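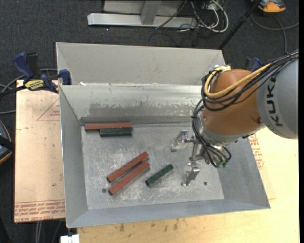 Reddish-brown and dark green wooden blocks in a sheet-metal bin.

Grelten Wood Stain: Frequently Asked Questions

Which woods can be stained?
Bare maple, birch, beech and pine. Oily tropical woods need a solvent wipe first. Painted or varnished wood must be stripped.

How fine should I sand?
Finish at 150 grit. Going past 220 closes the surface and gives a paler color.

How much does one can cover?
The 600 ml can covers 70 square feet in one coat on smooth hardwood. Rough-sawn stock takes up to twice as much stain.

Can I mix colors?
Yes, within the water-based line. Do not mix Grelten with the Pestberg oil stains. The two separate in the can and dry blotchy.

Why did my green turn out brown?
Pine and cherry have a warm base color that shows through. Test on a scrap from the same board and let it dry fully before judging.

Do I need a topcoat?
Yes, on anything that will be handled. Stain has no wear resistance. Wait overnight, then apply two thin coats of clear finish.

Is there a minimum order for trade accounts?
100 cans, colors may be combined. Orders ship from the Ifans warehouse.

Can I use old stock?
Unopened cans keep for two years if they have not frozen. Discard any can with lumps that do not stir out.

Last updated February 2020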